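Getting the Toaster Oven (and the Counter Around It) Through the Cold Months

Wednesday, November 11, 2020

The heat came on in our building last week, which in my house means the toaster oven comes back into daily service. All through August I can hardly bear to switch it on, and then the first chilly morning arrives and suddenly everybody wants cinnamon toast at once! So before the busy season I like to give it a proper going-over, and I thought I'd write down how I do it.

Unplug it first and let it cool all the way. Pull out the rack, the tray and the crumb tray, and put them in the sink with hot water and a good squirt of dish soap. Leave them there while you have your coffee. For baked-on cheese (we have a great deal of baked-on cheese) I make a paste of baking soda and a little water, spread it on thick, and leave it for 40 minutes. My neighbor Svenja Wiegand leaves hers overnight and swears by it, but I need my tray back by supper.

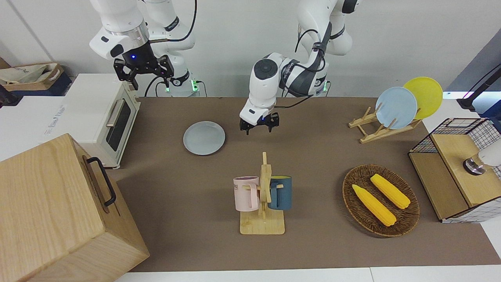

For the inside walls, a damp cloth with a drop of dish soap is plenty. Please keep it away from the heating elements, and don't spray anything in there. The glass door gets the same baking soda paste, rubbed on gently with your fingers and wiped off with a wet cloth, then a dry one. You may have to go around twice. Let the whole thing stand open until it's good and dry before you plug it back in, and give it a few minutes empty on low in case any soap got left behind.

Once that's done I usually get carried away and start on the wooden things, the racks and spoons and pegs and boards that live near the sink. Wood doesn't like to soak, so wash it quickly, rinse it, and stand it up where air can reach both sides. If it feels rough or furry afterward, a light rub with fine sandpaper (always along the grain) and a thin coat of food-grade mineral oil will bring it right back. Wipe off the extra after 2 hours or it stays tacky, and tacky wood collects every bit of fluff in the kitchen.

Baskets I do dry, with an old soft toothbrush, working along the weave over a sheet of newspaper. If there's something sticky down in there, a barely damp cloth will get it, and then out on the windowsill it goes for the afternoon. 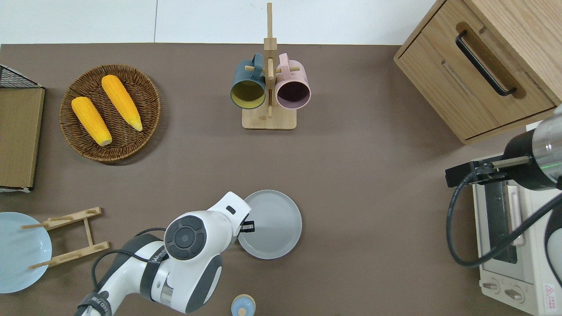

Can I use olive oil on my wooden rack if I've run out of mineral oil?

I'd wait until you can get to the store. Olive oil turns rancid in time, and the smell is very hard to get out of wood once it's in there.

One last thing, while you have the oil out: do the handles of your wooden spoons too, they always get forgotten.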